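2023-12-27

Notes from the winter market at Ploltano, for people who asked whether it's worth the drive. It took me up to 60 minutes from Zepeda, most of it behind a salt truck.

The market fills two halls at the old Prorkine mill. The first is food and candles. The second is household goods, secondhand linens and a few weavers, and I spent most of my time there. Dagný Gunnlaugsson runs the weaving tables and was setting up a small loom when I came in. She moved here from Trarnura in October and plans to teach a beginner class if enough people sign up.
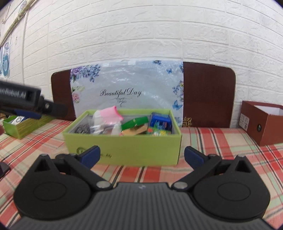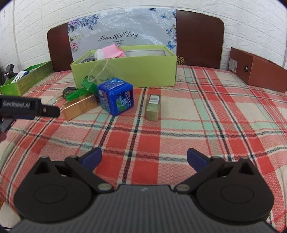 Plaid cloth in both pictures; the green box of odds and ends is in both too.

Prices were fair. I bought two dish towels and passed on a wool blanket that had been mended badly along one side. Cash is easier – the card reader in the second hall kept dropping out, and the line backed up past the door.

Parking is free behind the mill but the lot is gravel and has deep ruts. Soup sells out before one. The restrooms are upstairs in the first hall, and the elevator was out of service when I went.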